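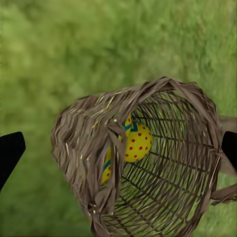 Ondbridge drops its late-night release window after a winter of trying something gentler

Reading time: 7 minutes

Ondbridge, the software company that makes booking and rostering tools for community health clinics, has done away with the late-night release. From June, every change to its main product will go out during ordinary working hours, in small pieces, with the person who wrote the change sitting at their desk while it happens. The old window, which opened at 11 pm and closed whenever the last weary engineer said it could, is gone from the calendar.

If you've ever worked anywhere near software, you'll know what a big thing that is for a company to say out loud. Plenty of teams ship in daylight these days and think nothing of it, but plenty more still wait until the customers have gone home, and Ondbridge was firmly in the second camp for most of its life. Its customers are clinics. When the booking screen goes down at a clinic there is a waiting room full of people and somebody at the front counter reaching for a pen and a paper diary, so the company had good reason to be nervous, and it has been generous in sharing how it got over the nerves.

The change began last winter with one team, the group that looks after appointment reminders. They were chosen partly because a reminder that goes out a few minutes late does very little harm, and partly because they asked. They had been keeping a list, pinned up in their shared workspace, of everything that had gone wrong after a night release over the past couple of years, and what struck them when they read it back was how dull most of it was. A setting had been left at its old value. Two changes had been bundled together that should have travelled apart. Someone had followed step nine of the instructions before step eight, at a quarter to one in the morning, which most of us would probably do as well.

So they split their releases up. Where they used to save a fortnight's work and push it out in one go, they began sending each piece as soon as it had been reviewed and had passed its tests. To do that they needed a build system that didn't take most of an afternoon, and this is where Kemine comes in. Kemine is a small firm that helps other companies tidy up their build and test set-ups, and it spent several weeks working alongside the reminders team, mostly pulling things apart. The test suite had grown by habit over the years. There were tests for features that had long since been retired, and tests that passed or failed depending on the time zone of the machine they ran on (a lovely one to track down, apparently, if you enjoy that sort of thing!).

By the end they had thrown out 700 tests and rewritten another 100. That sounds alarming when you first hear it, and the company says it sounded alarming inside the building too. There was a long meeting about it. What settled the argument was a fairly patient piece of work in which the team went back through its old incidents and checked whether any of the tests on the chopping block would have caught them. None would have. The ones that were kept now run every time someone saves a change to the shared code, and people have gone back to reading the results, which they had more or less stopped doing when half of them were noise.

The second piece was feature switches. A new screen or a new rule can now be sent out switched off, sit there quietly for a day or two, and be turned on for a handful of clinics before everybody gets it. Ondbridge looked at building its own switches and, after a weekend of enthusiasm from a couple of its engineers, decided against it and took up Ferri, a switching tool it was already using in a corner of its mobile app. There was some grumbling over that. The home-made version had a nicer colour scheme, by all accounts, but Ferri was there and it worked and it came with a proper record of who had turned on what.

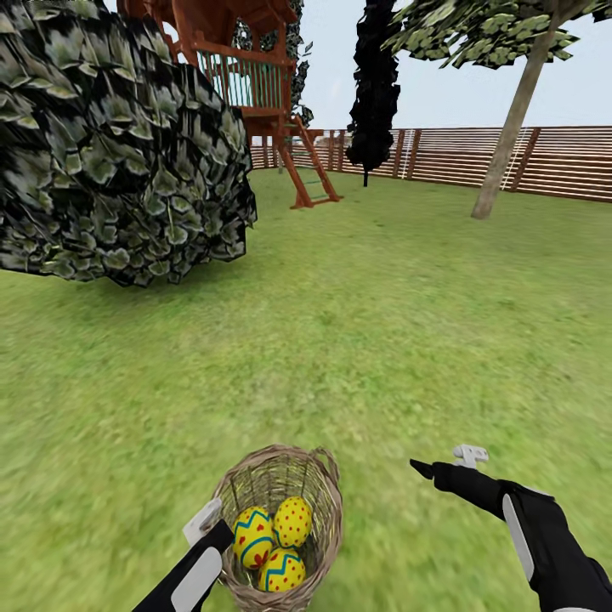 That record has become one of the more popular parts of the whole arrangement, especially with the support desk. In the old days, when a clinic rang at 8 in the morning to say that something looked different, the support desk would have to go hunting for an engineer who had been up half the night, and who might not be answering. Now they can look at the day's switches themselves, see that a change was turned on for that clinic at, say, twenty past ten, and turn it off again while the caller is still on the line. They were given permission to do that early on, and it took a bit of getting used to on all sides. Engineers can be protective of their work. The company says the support staff have been careful with the privilege, and that they leave better notes than anyone else does.

Not everything about the winter went smoothly, and it's to the company's credit that its own account of the project spends a fair while on the parts that didn't. The billing team joined in the second round and had a hard time of it. Billing talks to several outside systems, some of them quite old, and one of these only accepts a change of message format overnight. For a while the team was doing both things at once, releasing by day and then staying up for the overnight piece as well, and its members were more tired at the end of that month than they had been before anybody tried to help them. They stopped, took a breather and came back to it with a go-between service that can speak both the old format and the new. The overnight step still exists, but it now runs by itself, and the team checks on it over breakfast.

The database was the other sticking point. Small releases are all very well for the parts of a program you can swap out in a few seconds, but a table with many years of appointments in it doesn't like being altered while people are using it. The engineers settled on a rule that a change to the database has to be made in at least 2 separate steps, the first of which must leave the old version of the program working perfectly well. It's slower on paper. In practice people plan for it, and the big table changes that used to be saved up for long weekends are now spread through the month in dribs and drabs.

As for the clinics, there are more than 500 of them on the system, and they were told of the plan by letter and in a run of online sessions held at lunchtime. Several were worried, quite reasonably, about the screen changing under their hands in the middle of a busy morning. Ondbridge has promised that anything a receptionist would notice will be announced beforehand and switched on before opening time, even though the code behind it will have been in place for days. It has also agreed to a quiet spell every year when flu shots begin, during which nothing goes out apart from urgent repairs. That request came from the clinics, and it was granted without much debate.

Zundach, which makes a patient check-in kiosk that plugs into the Ondbridge system, has moved its own releases to match. The two companies share a test set-up, and in the past an update to one could sit waiting on the other for weeks. They now keep a common list of what's coming, and engineers from either side can add to it. Zundach still does a single larger release each season for the kiosk hardware itself, and has no plans to alter that.

There will be people reading this who did all of these things years ago and are wondering what took so long. The answer, as far as one can make out, is that it takes a good deal of time to get a careful organisation to believe that going more often might be safer, and that the belief comes slowly, from one team watching another get home for dinner. The reminders team never gave a presentation on its results. Other teams simply started dropping by to ask how it was done, and were shown.

The on-call roster carries on, of course, as it has to with any service that clinics lean on. It has been reworked so that nobody is on it for more than a week at a stretch, and anyone woken in the night may start late the next day without having to ask. The company is still working out what to do about its oldest product, a reporting tool that a small number of clinics run on their own machines and which gets its updates by download. That one will stay on its present timetable for now, and the clinics using it will be contacted separately before any change is made.

We use cookies to remember your preferences and to see which stories are being read. You can change your cookie settings at any time.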